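Vutden Community Kitchen and Dining Room -- monthly safety check
Date of round: Jun 23, 2009
Checked by: Doaa Fawzy, together with Heather Lennox (kitchen)

OK = no action. FIX = must be repaired, name is given. ASK = I was not sure.

## Entrance and corridor

- [x] Door opens fully to the outside -- OK
- [x] Exit sign has light -- OK
- [ ] Floor mat lies flat -- FIX. One corner is curling up and my shoe was caught on it. Desmond Haddad will bring the heavier mat from the store room.
- [x] Fire extinguisher, seal and pressure -- OK. The tag is difficult to read, please write the next one with a permanent pen.

## Dining room

- [x] Tables stand steady -- OK, after Heather tightened the legs on the one beside the radiator.
- [ ] Chairs -- FIX. 3 chairs have a loose back. I put them in the corridor closet with tape over the seat. Please do not take them out again for the Friday lunch.
- [x] Table surfaces clean and without sharp edges -- OK
- [ ] Cups and plates without cracks -- ASK. The glass ones I checked by hand and removed two. For the plastic cups I do not know what is our rule. In my opinion a cup with deep scratches inside should also go away, but Heather says only cracks are counted.
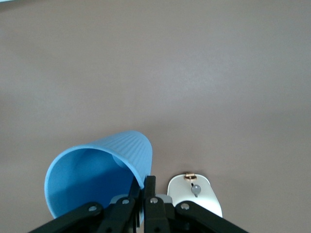 ## Kitchen

- [x] Refrigerator temperature written every day -- OK, no empty lines in the list.
- [ ] Hot water at the hand sink -- FIX. It comes very slowly. Ansel Benavides was informed by telephone.
- [x] Gas valve can be reached -- OK
- [ ] Knives stored in the rack -- FIX. Two were lying in the drawer under the towels. This was already in my comments from November, so I ask the evening group to read this sheet.
- [x] First aid box -- OK, but the small bandages are almost finished.

## Storage, room 205

- [x] Cleaning products separate from food -- OK
- [ ] Shelf fixed to the wall -- ASK. It moves a little when I pull. Maybe it is only the upper screw.
- [x] Ladder -- OK

Open points go to Cletus Szabo. Next check is with Desmond, I am away that week.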